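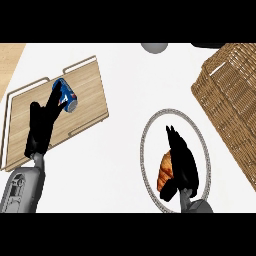 Simulated table scene from the Zindeck project, with the left hand at a drink can on a cutting board and the right hand over a croissant.

Zindeck is a home-built robot with two arms, together with the simulated version of it which is used for practice. It was started by Anselmo Batista in a spare room and later moved to the Nambiar shared workshop, where Saimi Rissanen joined the work. The name is used for both the machine and the software.

Design

Each arm ends in a black hand with several fingers. The arms are fixed at one side of a table and reach over it from there, so that the two hands can work at the same time on different things. The housings of the real arms were printed in grey plastic at the workshop, and one complete arm took 178 hours of printing. The motors are driven by a small controller board called Flovau, which Batista designed after two bought controllers had burned out.

Simulation

Before a movement is tried on the real arms, it is practised in a computer model of the table. The model was made by Rissanen. It contains 32 household objects, among them a woven basket, an oval plate, a croissant and a blue drink can, and these can be placed in a new order for each run. The colour of the table is normally white – earlier versions had a dark table, and the black fingers were difficult to see against it.

A run is saved as a list of joint positions with the rendered picture of every step. By September the builders had saved 896 runs. The can was the hardest object in the first months, as it rolled away when a finger touched it from the side. Rissanen changed the friction values five times before she was satisfied with its behaviour.

Real build

The real table is smaller than the simulated one, and for this reason some of the practised movements must be made shorter. The left arm was finished first. The right arm uses the same parts, but its wrist was turned by a quarter to leave more room for the cables.

A simpler version with one arm, named Stidus, was built from the leftover parts. It has a two-finger gripper and is used at the workshop for beginners' evenings.

See also

Flovau (controller)
Nambiar workshop
Stidus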